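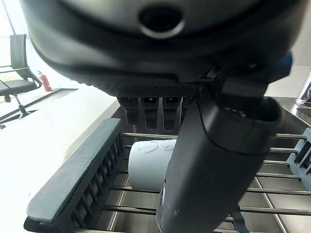

Review: the Stenitz H2 hand kit, after two months on the arm

January 10, 2021

Print this page | E-mail this to a friend

I bought the Stenitz H2 as a kit of parts to go on the end of a Trinmont arm that I had already built and was tired of using with a two-jaw clamp. The clamp was fine for blocks of wood. It was no good for crockery, and crockery was what I wanted to work on, because a sink full of cups is a cheap and varied set of test objects and they all have to be moved anyway.

The hand comes flat in a shallow box. You get the shell in two halves, four fingers, a thumb, the drive cords already cut to length, a bag of screws, and a control board with the plugs fitted. You don't get a mounting plate. Stenitz sell one, but it is drilled for their own arm, so I bought a blank from Rosport and drilled it myself. Allow an evening for that if you don't have a drill press at home. I used the one at the shared workshop and it took less than an hour, most of which went on marking out.

Putting it together

The instructions are a printed booklet with line drawings. They are clear up to step 23, where the cords go through the finger joints, and then they become hard to follow. The drawing shows the cord going over the second pin. The text says under. Under is correct. I did two fingers the wrong way and had to take them out again, and the cord ends had frayed by then, so I sealed them with a lighter before rethreading.

The thumb is easier. It has one joint that matters, and the screws can be reached from outside once the shell is closed. I wish the fingers had been done the same way. To change a finger cord you have to open the whole shell, and the lower screws go into bare plastic with no inserts. I have had mine open 9 times and one of the holes no longer holds. I have put a slightly longer screw in it for now.

Total build time was four evenings, including the mistake with the cords. Someone who has built a hand before would do it in two.

Setting up

The board talks to the Trinmont controller over a plain serial lead. Stenitz supply a small program that opens and closes each finger in turn and stores the end points. It worked first time. The settings are held on the board, so you can move the hand to another computer without doing it all again.

Grip strength is set as a number from nought to 100. The booklet suggests starting at 50, which is far too low for a glazed mug and far too high for a paper cup. I settled on 72 for most things in the kitchen. There is no force reading sent back to the computer, only finger position, so you find the right number by trying it. I did my trying over a folded towel.

In use at the sink

The job I care about is taking cups out of a drying rack and standing them on the counter. My rack is the kind with metal rods held in a plastic end rail on each side, and it sits down in a steel basin. I chose that on purpose. The walls of the basin limit how the arm can come in, and a cup lying on its side across the rods gives the hand a curved surface to get hold of, with bars close underneath.

The four fingers are short and squarish and the thumb is much larger. On a bench this looks out of proportion, but for cups it suits the work. The thumb can go in at the mouth of the cup while the fingers close over the outside. With a straight-sided cup I get a good hold on most attempts. Cups with a raised pattern are slightly easier than plain ones. Anything that narrows sharply towards the base tends to slide as the fingers close, and I have not found a setting that cures it.

The weak point is clearance. The thumb is thick for its whole length, and there is not much space between one rod and the next. If you send it in a little too low it meets the bars and the cord goes slack. The board doesn't treat this as a fault. It carries on closing, and you have to stop the arm yourself. I wrote a check that compares the thumb position with where it ought to be and halts if they are too far apart. Something like that should have been in the supplied program.

Steel is also awkward for the camera at the wrist. In daylight the basin walls throw back a lot of brightness and the rods show as thin white lines, which my software will sometimes take for the rim of a cup. Pale cups against steel are the worst. Drawing the blind helps. I get better results in the evening with one lamp, and I have stopped doing any serious runs when the sun is on the worktop. None of this is the fault of the hand, but if you are planning a kitchen build you should expect to spend more time on lighting than on gripping.

Water

The H2 is not sealed and Stenitz say so on the box. There is a round opening in the shell, and I don't like having that over a sink. I only work with the taps off and crockery that has been left to drain. I also cut a disc of thin rubber to go over the opening on days when I am not using the socket. It is held by friction and has stayed put so far.

Compared with the Shevchuk

I borrowed a Shevchuk three-finger hand last March and used it for the same task. It is quieter and it reports force properly, and I never had to open it. It also costs a good deal more and comes ready built, with a warranty that ends as soon as you undo a screw. On tall glasses the Shevchuk was clearly better. On cups lying down I would call them level. If you want to get on with the software and don't care how the hand works, save up for the Shevchuk.

Faults so far

One finger cord has stretched and needed taking up. One screw hole has stripped, as above. The textured strip on the shell collects limescale dust and needs going over with an old toothbrush. The motors get warm after a long run but have never cut out.

Spares are reasonable. A full set of cords came in a padded envelope within the week, with the correct routing for step 23 written on a slip of paper inside, so they know about the mistake.

Verdict

I would buy it again, and I would fit threaded inserts to the shell before closing it for the first time. It is a decent hand for the money if you are happy to take it apart now and then. I will add a note here when I have tried the softer finger pads — they are on order.

Good: price, spares, thumb, simple serial connection.
Bad: booklet, bare screw holes, no force reading, no mounting plate.

2 comments | 9 shares

Print this page | E-mail this to a friend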